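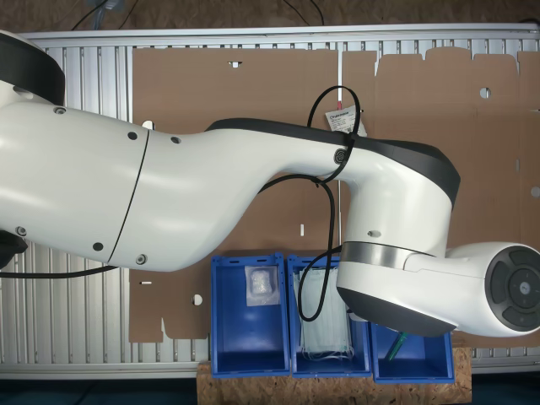 Jan 4, 2023
Zuweira Ackah and Kwesi Appiah

3. Material and method

The study looks at how celebrity interviews change when a singer or actor returns to work after a long break. We collected 1333 interviews from the archive of Zoromico, an entertainment weekly that has kept its full run in print. Items were included if the performer had released nothing in the two years before the interview. Reviews, obituaries and paid features were left out, as were interviews of more than 2000 words, which the magazine ran only in its holiday issues.
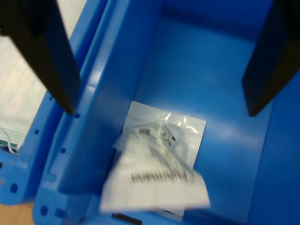

3.1 Coding the interviews

Two coders, Fuseini Odoi and Ekow Abugri, read each interview and marked who first raised the subject of the absence: the interviewer, the performer or a third person such as a manager. They also noted the reason given for it. Family, illness and disputes with a label were the most common. Where the coders disagreed, the item went to a third reader. A trial round of 20 interviews was carried out in April, and the category "rest" was added after it.
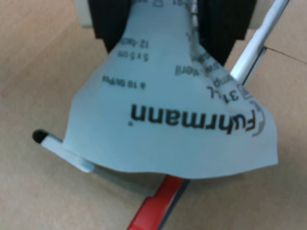

Comeback interviews from the older issues were coded from paper copies, and the newer ones on screen. We checked whether this affected the results and found no clear difference in the reasons recorded. Paper was slower to work with all the same. Lettering that reaches the reader upside down, on a sheet pinched at the top and spreading into a wavy curve as the pale one does between the black gripper fingers, has to be turned and flattened before it can be coded. Times per item were therefore not compared.

3.2 Limits

Zoromico favoured musicians over actors, and film is thinly covered. Its rival Plulach may have treated returning performers differently, but its archive was closed to us.

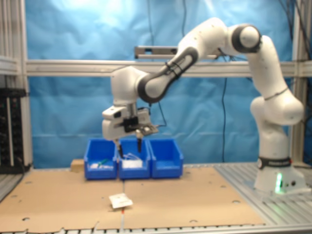 Figure 1. White robotic arm with its gripper at the blue bins.

Last updated: Jan 4 version, tables unchanged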